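Sorting the Iston Town Letters: A Report on Our Local History Project
Pauline Lambert and Bradley Lambert

1. Background

Iston Library was given 600 letters and cards when the Kemora mill closed its office. Most were written by mill workers and their families. No list had ever been made, so a reader looking for a certain person had to go through everything. Our project was to make an index for the first 200 items.

2. Method

We worked in the library's back room on afternoons in March. Each item got a number in soft pencil, and we wrote down the sender, the receiver, the place and the subject. When a name could not be read we entered it as unknown and moved on. Bradley typed the entries and Pauline checked them against the paper.

The item numbers were also copied onto slips. Papers were kept upright in a white plastic box, in number order, and taken out from the top edge. 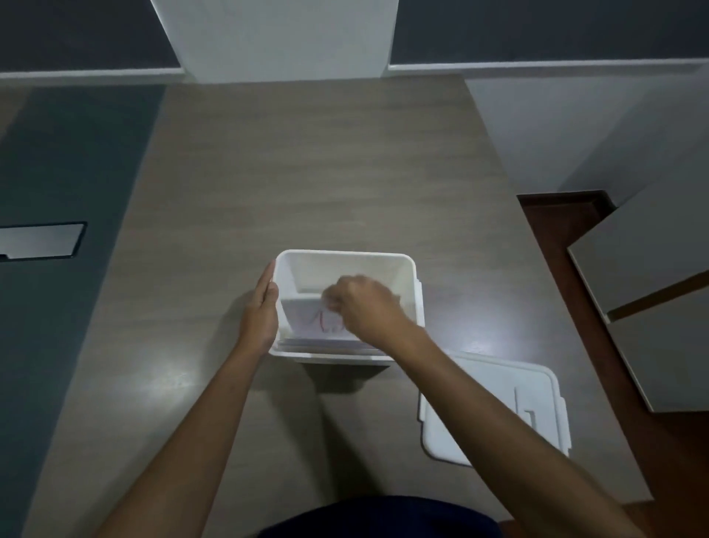
3. Results

We finished all 200 items. Work was the most common subject, followed by health and the price of coal. Of the total, 100 were sent from Jastel, where the mill had a second site. We had expected most of the mail to be local.

One family, the Sleimans, turns up again and again. Their letters cover a move from Jastel to Iston and a long argument over a piano – we never found out who kept it.

4. Problems

Handwriting took more time than we had planned for. We also changed our subject headings partway through and had to redo the early entries. The remaining 400 items still need to be indexed, and the library has a copy of our headings for whoever does them.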